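Collecting Grasp Attempts for a Bin Picking Model

Project report, Robotics and Learning Systems module
Yevdokiia Koval and Brendan Tully

1. Background

Bin picking is the task of taking single objects out of a container in which they lie in no fixed order. The Yatsenko lab at Urkesstead has a working arm and a grasp planner that was written by an earlier student group. The planner uses a depth picture and a set of hand-made rules. It does well with boxes and badly with anything shiny, see-through or soft. Our supervisor asked us to gather a set of labelled grasp attempts that could be used to train a replacement, and to report on how the gathering was done. Training the model is the job of the next group. We only trained a small one to check that the data could be read and used.

2. What counts as an example

One example is one grasp attempt. It is made up of a colour picture and a depth picture taken before the arm moves in, the planned position and angle of the gripper, the width of the fingers at the start and at the end, and a label. The label is 1 if an object is held when the arm reaches the lift height and 0 if not. We also save one colour picture during the approach, with the arm in view. This is not given to the model. We used it for checking labels by hand.

At first the label came from finger width alone. Thin objects, such as the edge of a plastic packet, were then marked as failures because the fingers were almost closed. We changed this in September so that the script compares the depth picture before and after the attempt as well. Where the two checks disagreed, one of us looked at the pictures and decided.

3. Method

Objects were put in the bin by hand at the start of each round. A round ended when the bin was empty or when 6 attempts in a row had failed. Lifted objects were dropped back over the bin, so the layout changed as the round went on, and they were only taken out after their third successful lift. The objects came from the Wuvdale set, which is kept in the lab store, with some household packaging added.

Half of the attempts used the old planner. The other half used a point chosen at random from the area where the depth picture showed something above the floor of the bin. The random half gave many failures, and we wanted these. A model that only sees the planner's choices learns little about the places the planner never tries.

We worked in pairs. One person watched the arm and kept a hand near the stop button, and the other looked after the log. The recording script is a changed version of Jurnness, the lab's own logging tool. It writes one folder per attempt and will not start the next attempt until all files have been saved. This made collection slower but we did not lose any files after the first day.

4. Problems during collection

The metal bin caused more trouble than the objects. Its walls reflect whatever is close to them, and the old planner sometimes aimed at a reflection. We thought about lining the walls with matt paper but decided against it, as the model will have to work in the same bin. 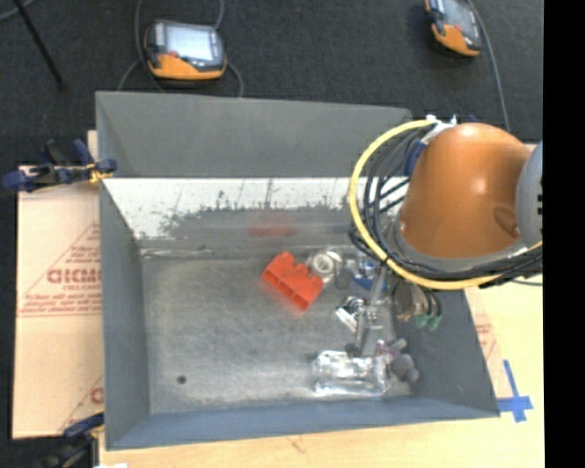
Figure 1. An approach in progress. The red-orange block is reflected in the far wall of the bin.

Clear packaging gave holes in the depth picture. We kept these attempts and did not fill the holes in.

Objects also drifted towards one side during long rounds. From the second week we spread them out again by hand between rounds, and wrote this in the log.

5. Results

We recorded 1,715 attempts over 4 weeks. Of these, 251 had labels on which the two checks disagreed, and all of them were looked at by hand. Most were packets or soft toys held by a small fold. Attempts in which the stop button was pressed are kept in a separate folder and are not part of the total.

The small test model loaded the whole set without errors and gave higher scores to solid objects than to clear ones. We did not run it on the arm.

6. Suggestions for the next group

Use both label checks from the start. Write down the object list for every round, which we only did in the second half. Book the arm in mornings if possible, because the light from the windows changes a great deal after 3 pm and the glare on the bin walls moves with it. The folders, the scripts and the log are on the lab drive under the project name.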